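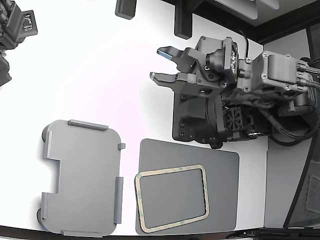 Nest plate on the bench, notch to the left.

Revision 5

The procedure for seating the Toltura gasket had eight steps. Jeptoo Kashindye had been asked to rewrite one of them.

Step 8 read: "Press the gasket down until satisfied." It had been in the document through four revisions. An auditor from Memora, the customer, had drawn a box around the last word and written in the margin that satisfaction is not a measurable condition. The finding was minor. It had to be closed by the end of February.

She opened the procedure on the left monitor and the part drawing on the right. The drawing gave the gasket as a closed frame with rounded corners, adhesive on one side, liner on the adhesive. It gave a width, a length and a thickness. It gave a maximum lift at the corners, measured after seating, which no one had ever measured because no step asked for it. She copied the number into her notebook.

Then she went down to the bench and read the step aloud to the fixture, quietly, to hear where it failed.

The fixture was a gray printed plate on black legs. The ribs and tabs around its edge were supposed to hold the part in one position and no other. In practice a gasket is flexible, and a flexible part will sit in a great many positions if it is allowed to. It will bridge two tabs. It will climb one. It will lie flat on three sides and leave the fourth resting on top of a rib, and from a standing height all of these look the same.

She took a gasket from the tray and seated it. It looked right. She lowered her head until her eye was level with the plate and saw light under the near corner. She pressed the corner. The light went away there and came up at the next one.

She wrote: "Corner 1 to corner 2, transfer of lift. Cause: excess length along long side, or operator began at wrong end."

She seated it thirteen times. Seven starts were from the long side and six from the short side. The six from the short side held. She did not like the sample size, but the direction of the result was clear, and she put a small arrow beside it. 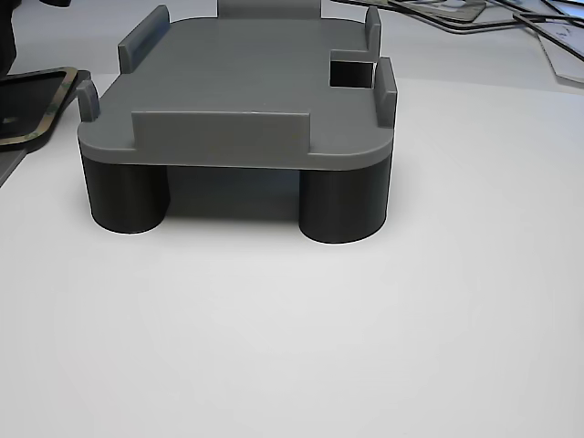
The front tab was the one to trust. It was long and low, and a straight edge laid against it stayed straight. The tab at the front-left corner was a different matter, small and hooked, and it took hold of the gasket before the gasket was ready to be held. An operator who started there would spend the rest of the cycle correcting for it. She wrote that down too, then crossed out "spend the rest of the cycle" and wrote "require rework."

At the change of shift she was still at the bench. The Assefa line had stopped and the compressors had dropped to their idle note. She looked up the author of Revision 1. The signature block gave initials and a date, 26 November 2020, and nothing else. The initials matched no one in the directory.

The other steps in Revision 1 were very good. Step 3 told the operator to rotate the tray a quarter turn so the liner tab faced the thumb. Step 6 specified a pause after the second side and gave its length. These were instructions from a person who had performed the task many times and had thought about what the hands were doing. It was difficult to believe that the same person had reached Step 8 and become careless.

She considered the possibility that Step 8 was accurate.

She took a new gasket, started at the short side, worked toward the front tab, and left the hooked corner for last. She pressed. At a certain point the resistance under her finger changed. It was a small change. There was no click. The part stopped pushing back. She checked the corners with the feeler gauge and all were inside the limit on the drawing.

She did it again with her eyes closed and stopped when the pushing stopped. Inside the limit. 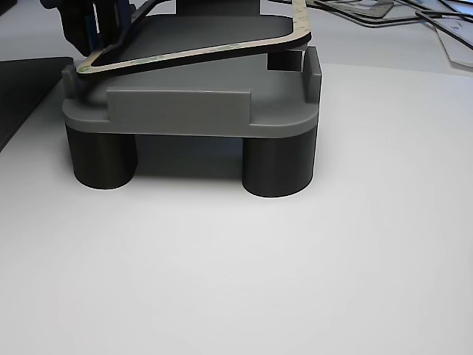
Gasket resting at an angle over the fixture, unseated.

The part in that condition is a reject if it is pressed as it lies. She lifted it, turned it and began over. By the end of the hour she had used every gasket in the tray and recorded 138 corner readings, and she could feel the change through a glove.

Revision 5 of the procedure, as submitted to Rollatent document control, reads as follows at Step 8:

"Begin at the short side. Work toward the front tab. Seat the hooked corner last. Press each corner until the gasket no longer returns force to the fingertip. Verify corner lift with feeler gauge. Lift shall not exceed drawing limit."

Document control sent it back with one query. The reviewer asked whether "no longer returns force to the fingertip" could be replaced by a single word, to shorten the line so that the step would fit on one printed page.

Kashindye held the query open for two days. She tried "seated," which was circular. She tried "flat," which was a different condition and would have to be defined. She reduced the margins on the page instead, and the step fit. The finding was closed. She put her notebook in the drawer under the bench with the feeler gauge on top of it and went to get another tray.

Share this story (13)
5 comments
We use cookies to remember your reading preferences. Accept | Manage settings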